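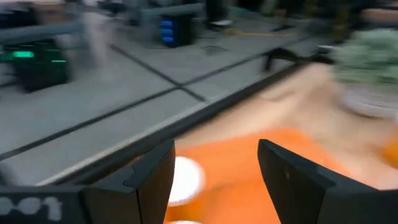
Blog > Reading > Notebooks

Reading time: 2 min

I have been keeping a reading notebook since I was in college, and in October I finally went back and read all of them in order. There are 31. Most are the thin stapled kind from the drugstore, and a few are nicer ones people gave me, which I always put off using.

The early ones are bad. I copied out long passages and wrote nothing of my own next to them, so I have pages of Victorian novels in my handwriting and no idea what I thought of any of it. In one place I wrote "YES" beside a paragraph about drainage. I have read that paragraph several times now and I still don't know what I was agreeing with.

Things change when I moved to Girkton and started trading books with Corina Dobre, who lived upstairs. She had one rule, that you had to give a book back with a note in it. Mine got shorter each time. The notebooks from that period are mostly drafts of those notes, and they are the only ones I enjoyed rereading. I disagreed with her about nearly everything – she liked long family sagas and I liked anything under two hundred pages – and having to say why made me pay attention.

After that comes a gap of two years when I wrote down titles and nothing else. I remember reading a lot then, mostly on the bus. I can't tell you a thing about half the books on the list. One entry just says "the blue one again."

I did try to keep everything on the computer for a while. Ehsan Marwat set up a spreadsheet for me with columns for author, year, pages and a score. I filled it in faithfully and never opened it to look anything up. The scores were no use. I gave a biography of a clockmaker the same mark as a book I threw out.

What I do now is simple. I write when I stop for the night, two or three lines, in pencil, with the page number. If I have nothing to say I write down what was happening when I stopped. When I finish the book I read those lines back and add one more. Anouk Van Hecke asked me if it slows me down, and it does, a little.

The current book is a history of a market town that opens in 1649 with an argument over a wall. I'm on page 88 and the wall is still the main subject. My note from last night says "still the wall, but the brother has turned up." I'm looking forward to the brother.

I still have to decide what to do with the old notebooks. The copied-out ones can probably go. I'm keeping the ones from Girkton.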